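Speaker notes – Collecting demonstrations in simulation, Simstead methods session
Draft 3, Amos Thibodeaux

1. Opening
Keep under two minutes. State the question: how many demonstrations does a two-arm policy need before extra ones stop helping? State that all results come from the simulated cell. No hardware numbers in this talk.

2. The cell
Two arms behind one table, gripper on each. Loose blocks on the tabletop, mixed colors and sizes. Rack, wall sheets and floor markings stay in the render on purpose – the policy trains on full images.
Point out the flat gray block. It is close to the table in color and the image encoder misses it more than any other piece. 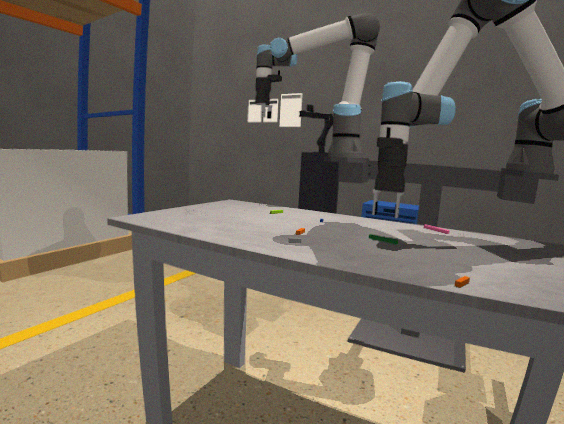

3. Collection procedure
One operator drives both arms. An episode starts with both grippers open and ends on a key press. Failed grasps are kept and tagged. Yolanda Gallagher wrote the tagging tool; credit her here.
Total recorded: 1189 episodes. Dropped after review: 245, mostly for operator pauses longer than 17 seconds.
If asked about pauses: the policy learns to copy them. We saw this in the November run, where it stopped over a block and stayed there.

4. What varies between episodes
Block poses, target block, light direction. Table and arm bases are fixed. Shadows matter more than we planned for. The arms shade the middle of the table, and a dark green bar lying in gray shadow is a harder target than the same bar in full light. Slow down on this slide. Mention the slim pink bar near the right gripper as the narrow-object case; grasp angle has little tolerance. 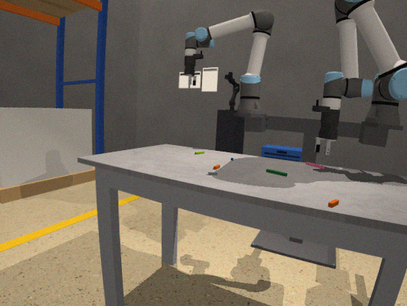

Priya Obi asked at the dry run whether shadow should be treated as a variable at all, or simply switched off in the renderer until the grasping works. Her view was that we are paying for two problems at once. Reply to give: we tried it on a subset of 200 episodes. Training was faster, and the policy then failed when shadows came back on. She still thinks a staged schedule is worth a test. Agree, and say it is planned.

5. Results
Show the curve only. The gain flattens well before the full set. Do not read the table aloud.

6. Limits
One table height. One operator for most episodes. No stacked blocks. Contact friction was left at the Mastberg defaults and has not been checked against a real gripper.

7. Questions
Wendell Mercado has the episode format on a backup slide.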